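Email Marketing Writer wanted at Sirkora

Do you love a good newsletter? We do! Sirkora looks after email marketing for small online shops, and we want a writer who gets excited about subject lines and knows when a message should be three sentences long.

You'd be working mostly on two accounts to begin with. Harance sells tea by mail and has 3000 subscribers who open nearly everything they're sent (we're very proud of that list). Esari is newer, with 699 people signed up so far, and it needs a welcome series written from scratch. 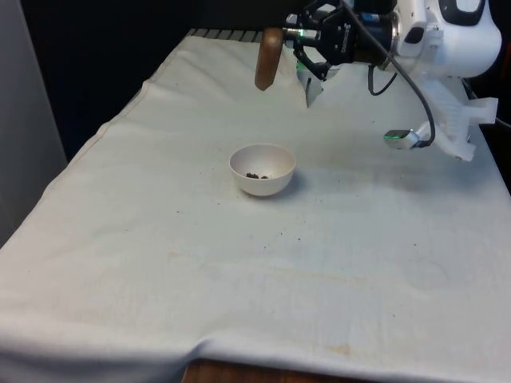 The job is 40 hours a week, starting in November. Mornings are for writing, and after lunch we read each other's drafts out loud, which is a lot more fun than it sounds. You'll also set up the sends yourself, look at the click reports, and talk to the shop owners on the phone when a sale or a new product is coming up.

We'd like you to have 2 years of writing for customers behind you, in any form: emails, catalogs, a shop blog, even product labels. You don't need to know any code. If you've never used a mailing program before, Waraporn Bunnag will sit down with you during your first week and go through ours.

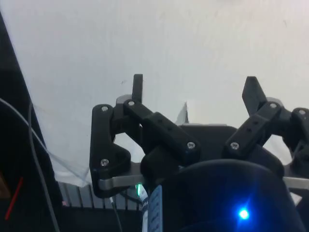
To apply, send us a short letter and two emails you've written, plus one from any company that you wish you'd written yourself. Tell us what you like about it! Address everything to Waraporn Bunnag at Sirkora. Part-time applicants are welcome too, so please mention the hours you'd want.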